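Wimberg Opens Its Repair Benches for a Free Desktop Tune-Up This February

FOR IMMEDIATE RELEASE

I run the Wimberg workshop, and I'm really happy to announce that in February we're opening up our benches to anybody with an old desktop computer and a free evening. Bring the tower, leave the monitor at home, and we'll show you how to open it up, clean it out and decide whether it deserves a few more years. There's no charge, and you don't need to know a thing about computers before you walk in!

We have 200 towers on our shelves right now, most of them from offices that closed or moved. Every one will be checked, fixed where we can manage it and passed along to families and small clubs in town. Our friends at Britent are covering the replacement drives, and Nalletti is lending us the back half of its store on Mill Street (the old shoe department, if you've lived here long enough to remember it).

I get asked a lot why we like the big old office machines so much. Well, they come apart nicely! Take the Dell tower we've been using as our practice machine. The blue plastic latches hold down the expansion-slot covers, and there's plenty of room on the green board to see where a card goes in and which slots are still open. I've watched people go from scared of the side panel to swapping cards in one evening - and then they come back with their neighbor's computer.
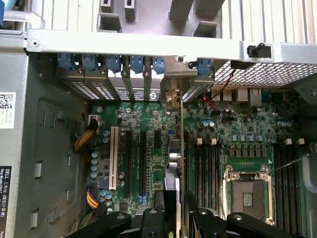 What happens at a session

Each one runs 2 hours, starting at 6:30 p.m. We spend the first part on opening the case, blowing out dust and finding your way around the board. After that you can work on your own machine or help with one from the shelves. We have 3 benches, so please sign up at the Nalletti counter before you come. Kids are welcome with a grown-up.

What to bring

Your tower and its power cord, plus a backup of anything you'd cry over. We have screwdrivers, wrist straps and lots of little cups for screws. Mösli is bringing coffee and those almond rolls, so come hungry.

Want to donate a computer instead? Drop it off at the Nalletti side door any afternoon in February. Working or dead, we'll take it.

Press contact: Wimberg workshop, care of the Nalletti store, Mill Street. Reporters are welcome at any session, and yes, we'll hand you a screwdriver.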